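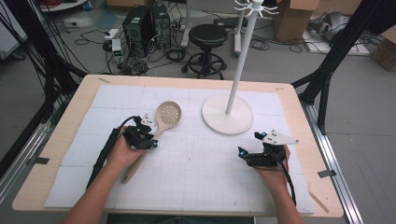 Week 4: Hanging Storage for Small Kitchens
Notes by Faustine Caron

Okay, picking up where we left off on Sunday, when we ran out of time halfway through drawers (sorry!). My position hasn't changed: a drawer is fine for things you use twice a year, and everything you grab while a pot is bubbling should hang. I know a few of you disagree, and I've read the very long email about dust.

Utensil stands first. The kind I like has a wide flat base, a tall pole and a ring of curved hooks at the top. Before you buy one, measure from the counter to the underside of your cabinets, then hang your longest spoon in your head and see if you can still get it off the hook without whacking the cabinet door. My first stand, a Butitz, failed this test in my own kitchen and I kept it for 2 years anyway out of stubbornness.

Now, slotted spoons. Wooden ones are a pain to hang if the handle has no hole. You can drill one (small bit, go slow, sand it after) or tie a loop of cotton string tight under the end of the handle. I prefer string, but it does get grubby, so change it when you notice it. And please dry the bowl properly first! Water sits in those little perforations long after the rest of the spoon feels dry. I stand mine up in the rack overnight and hang it in the morning.

Loading order matters more than you'd think. Heavy things go opposite each other, so a ladle on one side wants something like a big spatula across from it. My kitchen scale says my ladle is 145 grams and my whisk is a lot less, so the whisk doesn't count as a partner. A full stand at our last workshop came to over 400 grams on the hooks and stayed put, but it leaned badly when we put everything on one side.

For next time: empty your utensil drawer onto the table, sort it into "every day" and "the rest," and bring me the list. Handouts on the Min and Zisano wall rails are by the door, and we'll get to magnets if there's time.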